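Cludcombe open day, notes before I forget

Got to the Cludcombe paper mill at ten past nine in June heat, already sweating. Parking is in the field past the weighbridge, follow the cones, do not follow your phone, it sends you to the sewage works. Sign in at the hut, get a sticker, get earplugs. They run out of the small ones so be early.

Our group was me, Danica Kollár, Perla Maldonado from the print shop in Lavville and a family with three kids who asked better questions than we did. Guide was Gebremedhin Hadgu, 19 years on the machines, now mostly training. Talks fast, walks faster.

First stop the bale yard. Old cardboard, office waste, misprints. Smells like a wet library. Each bale gets a moisture probe and if its too wet the supplier gets paid less. Long argument going on about one of them while we stood there, in very polite voices.

Then the pulper. Big steel tub, you look down through a hatch. Gray soup. Staples and tape come out on a thing called the ragger, a rope of junk that winds itself up out of the tub all day long. Danica wanted a piece of it. Not allowed.

Machine hall is where you need the plugs. The sheet starts out nearly all water and comes off the far end dry, and the whole trip takes seconds. Hadgu shouted the numbers at us: the old machine ran at 1,546 feet a minute, the rebuilt one does 2,925. I wrote both on my hand. When the sheet breaks an alarm goes and everybody moves. We got a break! Ten minutes or so of people hauling broke paper down into the pit under the floor, then they thread the tail again and off it goes. Best part of the day for me, probaly not for them.

Testing room after that, cool and quiet, same humidity all year. Tear, burst, fold, brightness. Nayeli Camacho let the kids burst some sheets. Perla asked about the Ibarra stock, the cream one with the flecks, and yes they still make it, twice a year, minimum order is a full pallet. She was not happy about the pallet.

Lunch in the canteen. Lentil soup or a cheese roll, 45 minutes, which is not enough with that line. Skip the coffee.

Afternoon was hand papermaking in the annex with Araceli Quintero. You dip the mould, lift it level, give it a shake, let it drain. Mine had a hole in it. Second one had a thick side and a thin side. She said that's the shake, go front to back first. Third was ok. They press them and mail them out to you, so write your adress clearly on the slip.

Shop by the gate closes at four and they mean four. Seconds by the ream, cheap, mostly fine. I got Pakum gray in two weights and should have bought more of the heavy one.
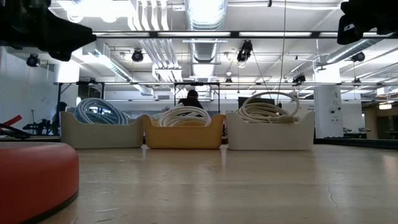

Going back in the fall if they run the finishing tour, the slitters were down for maintenance and we only saw them through the glass. Bring closed shoes, they turned a man away for sandals. Last shuttle to Lavville station leaves at twenty to five from the hut, not from the gate.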